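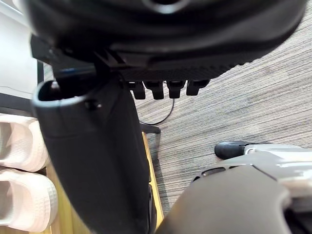

Hand and forearm, from above.

15/09/2025

Dust collection day. I've been putting this off since March and it shows, so the whole morning went to the ducting and I'm writing it up while I still remember which gate is which.

Started with the planer drop because that's the one everybody complains about. Back in March I had 586 cfm there with the anemometer held in the middle of the hose end. This morning, same spot, same 5 inch hose, everything else closed, I read 3,812 feet per minute, and if I do the area right that comes out near 520. So we've lost a chunk. The planer still clears itself on pine but it was leaving those flattened chips on the walnut for the Vidura cabinets, the ones that get rolled into the surface and have to be steamed back out (ask me how my Friday went).

Filter first. Pulled the Fukuda cartridge and took it outside with the compressor, blowing from the clean side out, low pressure. A ridiculous amount of stuff came off it! Mask on, wind behind me, still had it in my ears. The pleats near the bottom were packed solid where the bin had overfilled at some point, and I'm not pointing fingers, but please look at the bin before running the drum sander. Put it back, read the planer again, and it came up but not all the way.

Then the gates. Went along the trunk line with the smoke pen. The old aluminum ones are fine, a little wispy at the bottom and nothing worth fixing. The Dustergate on the table saw branch was sucking smoke in all the way across even fully closed. Took it off and there was a ridge of compacted MDF dust in the slot, hard as plaster, stopping the blade short. Scraped it out with a broken hacksaw blade. I also drilled a little hole through the closed end of the slot so the dust can blow out instead of packing in there. Cristian Villca did this on the router gate last year and I remember telling him it was a silly idea — sorry, Cristian, that gate was the cleanest one in the shop.

Retaped the joint over the lumber rack too. Whoever used regular duct tape up there, it had gone to powder and goo. Foil tape now, edges rubbed down with a spoon.

After all that the planer was a hair above the March number. The sales sheet for the collector says 1,000 cfm and I would love to know what they measured that on. A collector with no ducts and no filter, I guess.

Didn't get to:
The bandsaw. Lower port still only catches half of it and the rest goes on the tires. I want to try closing in the space under the table with a bit of cardboard before I make anything nice.
The flex hose on the jointer, which is way longer than it needs to be. Chie Ogura has a length of smooth pipe left over from her place and says we can have it if someone picks it up.
A pressure gauge across the filter. I keep saying it. Would save me the guessing.

Side note on the Protitar sealant, the gray stuff in the caulk tube. I used it on the two elbows by the door. It skins over fast but it was still soft underneath after lunch, so don't lean on those elbows today. It also does not come off a sweatshirt.

One more thing for the walnut. Even with better suction I took the last passes lighter than usual, and the knives are due. There's a nick about a third of the way across that leaves a thin raised line, and I shifted the boards over to dodge it. Spare set is in the drawer under the grinder, wrapped in newspaper. I'll swap them tomorrow if nobody needs the planer before ten.

Left the drum sander gate open when I locked up, I think. Check it first thing.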